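June 2, 2023
By Thư Vũ

I slept maybe four hours and I don't care, because today was the first proper day of the garden at Mulligan and I am in love with every inch of it! Xuân picked me up before breakfast and we drove out with the back seat full of tomato seedlings – 25 of them, all leaning on each other and smelling wonderful.

The plot is bigger than I remembered. Tùng had already dug over the far end, and the soil there is dark and crumbly and full of worms (I squealed, I admit it). We put the tomatoes along the fence where they get sun until evening, then beans, then a whole row of the yellow squash Lụa raves about. She says they can reach up to 110 centimeters across if you leave them alone, and I fully intend to leave them alone. 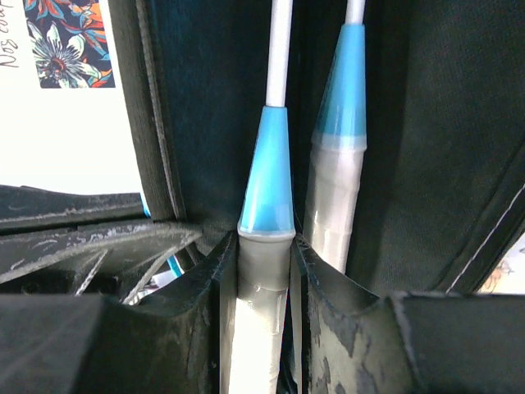

White shaft, sky-blue cap, pale wrapped grip. Love that blue!

Lunch was rice and pickles on the wall, feet dangling. Ngọc came by with a bag of marigolds from the nursery in Ovberg and wouldn't take a cent for them, so I've promised her the first jar of beans in August. I've never pickled a bean in my life. I'm so excited to try!

My hands are a mess, my neck is burned and there's dirt in my left ear. Xuân wants to start on a compost heap next – she has drawn a plan with arrows on it. I still need to water the basil on the windowsill and find my good gloves before we go back.

14 shares
3 comments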